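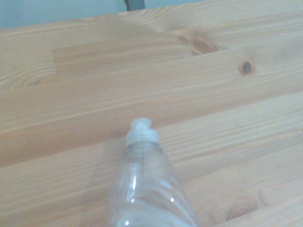
A clear bottle with a white flip-top cap on the edge-glued pine top.

Workshop notes: oiling a pine tabletop from a squeeze bottle

Shared 41 times | 2 comments

The February item on edge-glued pine covered gluing and flattening. Several members wrote in to ask what we use to apply the finish, so this one deals with the bottle and the method.

Elisa Colombo has been decanting finishing oil into clear plastic squeeze bottles for most of her table work. A can pours too fast and leaves oil in the rim, where it skins over and glues the lid down. A flip-top cap gives a narrow stream that can be placed on the board and stopped at once. Clear plastic is preferred over colored because the level can be read from across the bench, and because sediment at the bottom shows up before it reaches the wood.

Preparation of the bottle. Wash with warm water and a drop of dish soap, rinse twice, and leave it upside down with the cap off overnight. Open the flip top and rinse the spout separately. Water left in the threads will find its way into the oil. Check the plastic against the finish maker's data sheet – some solvents will soften a thin bottle within a week. Write the contents and the filling date on a label before the bottle is filled. Unlabeled bottles in the Trollstead shop are emptied into the waste drum.

Application. Sand the top to a uniform grit, vacuum, and wipe along the grain. Lay a thin line of oil down the middle of each strip and spread it with a lint-free cloth, working parallel to the glue seams. Do not run the line along a seam. Any gap in the joint will draw oil in and weep it back out hours later, leaving a glossy stripe on a surface that is meant to be matte.

Knots need separate treatment. The wood in a knot is denser and more resinous than the strip around it and takes up less oil, while the curved grain at its margin has more end grain exposed and takes up more. Wipe the knot itself nearly dry after ten minutes and go back over the margin with a second light coat. Crisóforo Figueroa seals large knots with dewaxed shellac first. On the Cárdenas table he sealed half of them and left the rest bare; the two groups could not be told apart after the third coat, though he still recommends the shellac for tops that will stand in direct sun.

Buff off everything that has not soaked in. Pine oiled too heavily turns sticky and picks up dust, and the only remedy is solvent and a second sanding.

Used cloths are to be spread flat outdoors to dry or put under water in the lidded metal bin. They are not to be balled up and left on the bench. This applies at Flesomville as well.

Empty bottles can be returned to the Plevari shelf, item 1669, with caps attached. Replacement caps are in drawer 82.

Comments (2) | Share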